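Zavis desktop simulator - review after a month on a home arm build

Posted October 2021 by Cleiton Lins

I've been building a robot arm setup with Nayara Rangel at the shared shop in Mitumham since the summer, and for most of September we had an arm and nowhere to bolt it. Our bench was getting rebuilt. So we bought a license for Zavis and did our practice on a screen instead, and I liked it so much that I'm still opening it most evenings at home even though the bench is back.

Quick background so you know where I'm coming from. I weld and do some electrical work, and I'd never used a robot simulator that I didn't want to throw out of a window. Nayara writes the control code. What we want is an arm that can pick up small things on a tabletop and put them where they belong, and we wanted to start making mistakes before the real gripper had anything breakable in it.

Setting up

Installing took one evening, most of it downloading. My graphics card is a few years old and it copes fine as long as I keep the shadows on medium. You pick an arm, pick a gripper, drop them in a room and go. The rooms are the fun part! I expected a gray floor and a cube, and what you get is furniture. We've settled on a living room with a red carpet and a big round wooden table, with the arm on its own dark pedestal table right next to it. There's a brass candle holder near the back of the big table, which I have sent flying more often than I'd like (no real candles were harmed). Our usual exercise is to grab a small item off the table and bring it over the brown bowl without clipping the white plate behind it.
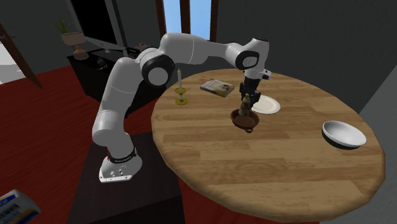
Driving the arm

You can drive by keyboard, by game controller or by script. Keyboard is misery. With a controller it took me an hour or so to stop fighting it, and after that it was a joy - you push the stick, the elbow swings over, the wrist comes down, and you start to get a feel for how far out the thing can reach before it runs out of room to turn. I learned more about where our real base should go from one weekend of this than from all the cardboard templates I'd cut. We ended up moving the mounting holes over and raising the base, and I only had to drill once.

Nayara skips all that and goes straight to scripts. Every run gets logged, and at last check we had 1,369 of them saved between us, the great majority hers. The log keeps up to 2,000 runs per project and then starts dropping the oldest ones, with a warning so small that I'd have missed it if she hadn't read the manual. Export early.

The wrist view

This is the feature I'd pay for all over again. Press Tab and you're looking from the wrist, straight down between the fingers. From across the room everything looks lined up. From the wrist you find out that you were coming in crooked. The glass jar with the dirty striped label is the one I use to keep myself humble: get the open fingers on either side of it, stay off the glass, and only then think about closing.

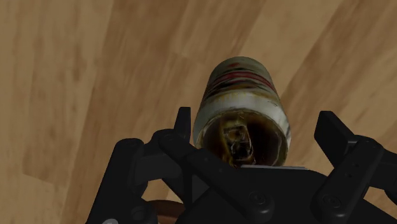 I go back and forth between the room view and the wrist view all the time now, and I've gotten into the habit of stopping short and checking the gap on both sides before I commit. Nayara has started planning a small camera for the real wrist, and we already know where the bracket has to sit to keep the finger linkages from blocking too much. That alone saved us a couple of bad prints.

The objects are nicely grubby, too. Labels are smudged and glass is cloudy, which matters if you're going to ask software to recognize any of it later.

What I'd fix

Contact is the weak spot. Anything round and light can squirt out of the fingers if you close fast, in a way our real rubber pads don't do. Turning the physics step down helps, but then my fan screams. Undo only goes back one move. And the room editor hides the table height under "Fixtures," where I lost an evening looking for it.

The Falcão add-on pack (more kitchens, more crockery) loaded without trouble on my machine and crashed twice on the shop computer. An update fixed it.

Would I buy it again

Yes, and I've been bugging a friend in the Drendham shop to get it too. If your arm is half built and you're itching to make it do something, put Zavis on whatever computer you've got and get a controller with decent sticks. Start with the plain gripper and one bowl. I'll add a note when we've got the real wrist camera mounted and can run the jar exercise on both.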